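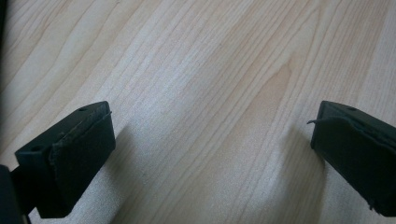
The bin packing cell at Fleller's Sullton site changed from a fixed station to a taught one in December. Before that, a packer at this station filled bins at a set pace for a full shift. Now the same person spends part of the shift showing the motion with a pair of hand-held grippers, and the recorded motion is used to set up the automatic line next door. Most of the questions we get from other sites concern wear. The pads on the fingers are the part that goes first. The right pad is further gone than the left, with a frayed upper edge and a loose strand at the corner, and both are still within the limit for light plastic parts. Operators now check the pads themselves at the start of a shift and enter the result on the Akanda sheet. Maintenance used to do this.

Pads: replace at 50 hours of use or at the first slip, whichever comes first. Replace in pairs. Do not trim loose fibers with the pad mounted.

Search this gallery Enter keyword Go

Sessions at the cell run 30 minutes, followed by 30 minutes on other work. The first plan called for 75 minutes without a change. Wrist strain reports came in during the first two weeks and the plan was dropped. The grippers weigh little, but they are held out over the table for the whole session, and table height matters more than we expected. Operators set it before they pick up the tools.

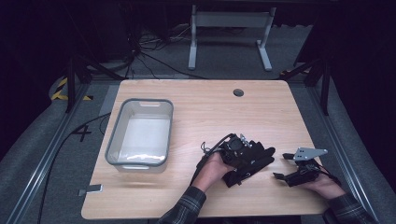

Pay grade was the second subject raised. Teaching work was first logged as packing, at the packing rate. It now has its own code in the Arton time system and counts toward the technician grade. Two operators have moved up on that basis. The others have asked for a written list of what has to be shown before a move, and the list is in draft.

Cable routing is open. The present rule is that cables are checked before each session and the walkway side is kept clear. An overhead route has been priced for the spring.

The bin is a standard returnable type with handle cutouts on two sides. Other sizes will follow once the grip settings for this one are signed off by the shift that uses them.

3 comments | 12 shares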